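Sprinkler zone won't shut off, is it worth repairing the old valves?

tansy_porch
Hello everyone, and thank you in advance for reading all of this, I do tend to go on. We bought our place in October and it came with a 5 zone sprinkler system that the previous owners seem to have loved very much and then forgotten. Zone 3 keeps trickling long after the timer says it's done, and the bed by the driveway has turned into a small bog (my poor lavender!). The irrigation fellow quoted me $423 to replace every valve – is that fair, or should I try to fix the one?

oldmulch
Welcome! I'd fix the one. Nine times out of ten it's a bit of grit under the diaphragm. Turn off the water, take the lid off the valve, rinse everything in a bucket and put it back the way you found it. I've been doing mine that way for years, and it costs me an afternoon and a cup of coffee.

Benjamín Painemal
I'll disagree a little, with affection. If they're all the same age, you'll be kneeling in that mud again by August. When my second one went I did the whole row, $79 in parts, and I've slept better ever since.

oldmulch
Well, you also like digging, Benjamín! I still say throwing out four good valves to cure one bad one is a shame.

tansy_porch
You're both so kind. Could it be the solenoid and not the diaphragm? I gave it a quarter turn by hand and the trickle slowed down, then came back.

pipewren
Could be either, so try the cheap thing first. A new solenoid was roughly $35 at my hardware store, and many just unscrew. Check the voltage against your timer before you buy, and take a picture of the wires before you undo them. Small solenoid valves come in more shapes than you'd think, so bring the old part along to the store. 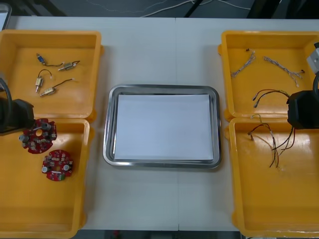 Benjamín Painemal
Fine, solenoid first, I can live with that. But tansy, while the lid is off, please look at the diaphragm too, and if it's stiff or torn, come back and tell us before you order anything.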